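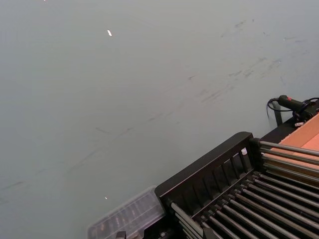

I have become the sort of person who gets excited about failed grasps, and I'd like to recruit you.

For years the standard way to teach an arm a household chore went like this: a person drives it through the task, the good runs go into the training set, and the bad runs go in the trash. Everybody did it. I did it. Then our group at Livum spent January on a comparison that Siriporn Saithong had been asking for since last summer, and I haven't thought about demonstrations the same way since.

Her idea was simple. Take 200 clean demonstrations of moving small objects in and out of a dish rack. Train a policy on those. Now take another 200, same operators, same objects, but let the operators make mistakes and then fix them -- a finger lands on a slat, backs off, comes in again from higher up. Keep all of it, train a second policy with the same settings, and run both on starting positions neither has seen.

The second one won, and by more than I would have bet. On the clean set, the policy grasped beautifully until it brushed a post, and then it just sat there pushing (if you've ever watched a wind-up toy meet a chair leg, you know the feeling). The messy policy brushed the same post, lifted, and tried again. Sometimes it tried four times! I stood there rooting for it like it was a horse.

I should be careful. We ran 30 trials per policy, which is small, and one rack is one rack. Siriporn would want me to say that the Coda baseline we compared against was tuned by us and could probably be tuned better. Fine. Both points are fair, and I still think the direction is right.

What I like most is that the method asks for nothing fancy. There's no new network in it and no extra sensor. You stop throwing away what your operators already do all day, which is get slightly stuck and get unstuck. A dish rack is a great place to learn that, too, with all those thin posts waiting for a finger that comes in a little low. Put a round white thing down between the rails, set a roll of duct tape in a cardboard tray next door, and you have two very different problems within reach of one gripper. 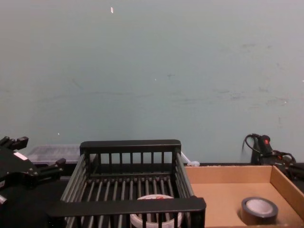

## What I'd like to see other labs try

Keep your bad runs, for a start. Disk space is cheap and operator hours aren't. If the Kongkaew people released even 300 of their discarded episodes with the recoveries marked, I'd cancel my Thursday to look at them.

I'd also like us all to report recoveries along with successes. A policy that gets the lid on its third attempt and a policy that gets it on the first are both scored as a one in most tables, and they are very different animals. I want to know which one I've got before I let it near a glass.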